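Search Stories Enter keyword Go

Nerea Olmedo had given the arm until noon. Stirken wanted an answer in April, and the answer was supposed to be yes or no: could it clear up a kitchen by itself?

She typed the first order. Put the banana on the plate.

The arm waited four seconds, the way it always did, and went for the strawberry.

"Banana," she said, though it had no microphone. 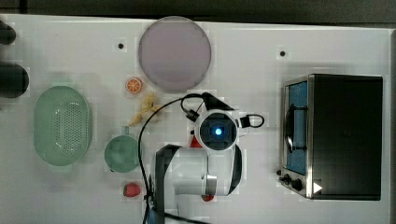

Her mother called at 12, wanting to know if the thing could do dishes yet.

"It can pick up a mug."

"Then what?"

"Then it holds the mug."

Her mother said Esteban used to do that too, and he had cost a lot less than 2,000 a month.

Nerea went back to her stool and ran the order again. She had two tries left before the log closed. She watched the blue light and kept her hands in her lap. On the form from Stirken there was a box for yes, a box for no, and a line for remarks. She skipped the boxes and wrote on the line, "Slow. Ask me again next year." Then she got up to wash her own cup.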